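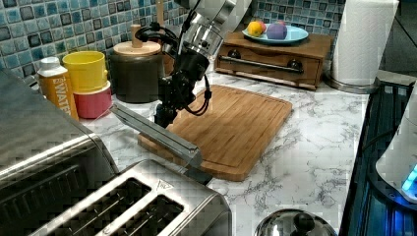 Figure 4. The kitchen station at the Stolgate open day, with the arm over the cutting board and the toaster at lower left.

5.2 Public demonstration at Stolgate

The system was shown to the public at the Stolgate open day on 11 Jul 2024. The laboratory trials described in Section 4 were run with no audience, and the operators could pause between attempts for as long as they wished. An open day allows much less of this. Visitors arrive in groups, ask questions while the arm is moving, and expect to see something happen soon after they reach the barrier. The demonstration was therefore treated as a separate condition, and its results are not pooled with those of the laboratory trials.

The station (Figure 4) consisted of a marble-patterned counter against a tiled wall, with a bamboo cutting board in the working area and ordinary kitchen items left standing on the counter. The items were placed by the Bovora team before the doors opened. Their positions were not measured, and the planner received no map of them. The long metal finger described in Section 3.1 was fitted for the whole day, and the Ronier controller ran with the same settings as in the laboratory, except that the top speed of the wrist was limited to 200 millimeters per second at the request of the site safety office.

Each session lasted eight minutes. An operator introduced the task, started the arm, and then stepped back from the counter. The operator was allowed to stop the arm at any time but was asked not to correct its path by hand. A session in which the path was corrected was logged as assisted, whatever the outcome. Visitors remained behind the barrier and did not touch the equipment.

The site received 600 visitors during the day. The arm made 146 recorded attempts at the reach task, which requires the tip of the finger to be brought to a chosen point over the board and held there without touching the wood. Attempts interrupted by an emergency stop were kept in the log and counted as failures.

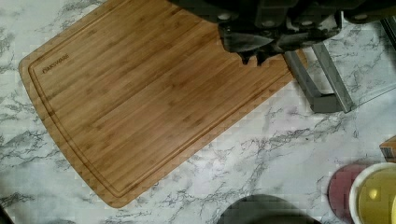
The groove around the edge of the board proved harder to handle than the team had expected. Its dark lines were at times taken for the outer edge of the board, and the estimated board position then moved inward by the width of the rim. The same error had been seen in the laboratory, but less often, and the board used there had no printed mark near the corner. We did not test whether the mark played any part. The pattern of the counter was a second source of trouble: where a gray vein ran close to the board, the edge detector sometimes followed the vein. Both problems are taken up in Section 6.

Chrysanthi Balaskas of Kettani, who observed the sessions for the project, noted that visitors often read a slow approach as a fault. Several groups asked whether the arm was broken during the pause before the final descent — a pause that is part of the normal cycle. In response, the operators began to announce it in advance, and the question was raised less often in the later sessions. The spoken introduction has been rewritten to include this point and will be used again at the September demonstration.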